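Tromley in August is mostly closed. The schools are out, half the shops on the main street keep short hours, and the one place with a full parking lot is the Lo Presti furniture works, which opens its doors to the public once a year. I drove the 48 miles to see it because I have been repairing old cabinets for a long time and had never watched new ones being made in any quantity.

The tour starts at 10, and you need to be there before that to sign the safety sheet and get ear plugs. Closed shoes are required. Two people in sandals were sent back to their cars. Parking is free, but the lot slopes and the lower end has a drainage problem, so use the upper end if you can.

We began in the lumber yard, behind the main building. Boards are stacked outside under a long roof with thin strips between the layers so air can get through. After that they go into the kiln. Our guide was good on this part and answered a lot of questions about moisture, including mine, which was about checking on the ends of thick stock. They paint the ends with wax before stacking. I had assumed a big shop would skip that step.

The cutting room was the loudest stop and the shortest. Visitors stay behind a yellow line and can't hear much of anything, so the guide explained it all in the hallway first. The rip saw is a Bilto, an older model, and the crew likes it enough that they have rebuilt it instead of replacing it. Offcuts go down a chute and come back as drawer parts if they are long enough. The rest heats the building in winter.

Assembly was what I had come for. The plant makes beds, dressers and small bedside cabinets, and the small cabinets are where most of the handwork still happens. Drawer fronts are matched to their boxes by one person at a bench, with a plane and a block of sandpaper. Every cabinet carries a penciled number on its back until it passes inspection. I asked why the number goes on the back and not the bottom, and was told the bottom gets dragged across benches all day and the pencil wears off. 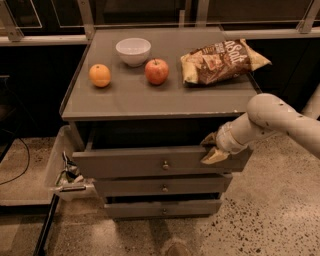

Finishing is done in a separate building across the yard, and you walk over in the open, so bring a jacket if it looks like rain. They offer oil, clear lacquer and a short list of painted and stained colors. Gray has been the best seller for several years. The guide said it takes more work than the brown stains because a gray that looks even in the finishing room can turn green or purple under a bedroom lamp. Every batch gets checked under three kinds of light before it is used. There were sample boards on the wall going back a long way, and the older grays were noticeably warmer.

I spent longer here than the group did. A finisher let me handle two test panels, one sanded between coats and one left alone. They looked nearly the same from standing height. With your hand on them there was no comparison.

The last stop is the showroom, which also sells seconds. Most of the seconds have a flaw you would need to hunt for: a drawer that runs a little stiff, a knot close to an edge, a patch of thin lacquer on a side panel. A bedside cabinet in the Fusirlow line was marked at $220. I opened and closed its drawer more times than was polite and left it there — my car was already full of clamps from another stop that morning. I have thought about it since.

Some practical notes. The full tour runs 2 hours, and there is nowhere to sit until the showroom. The kiln area is hot. Photos are allowed everywhere except the finishing building. Small children are admitted, but I would not take one into the cutting room, ear plugs or no. The restrooms are by the front office and there are none in the yard.

Lunch was a problem. The diner across the road closes for part of August, and the nearest other place is back by the highway. Pack something. There are picnic tables beside the upper lot, in the shade after noon.

The works plans to open again next summer. Dates are posted on the front gate and at the Tromley library, and places on the morning tour fill up first.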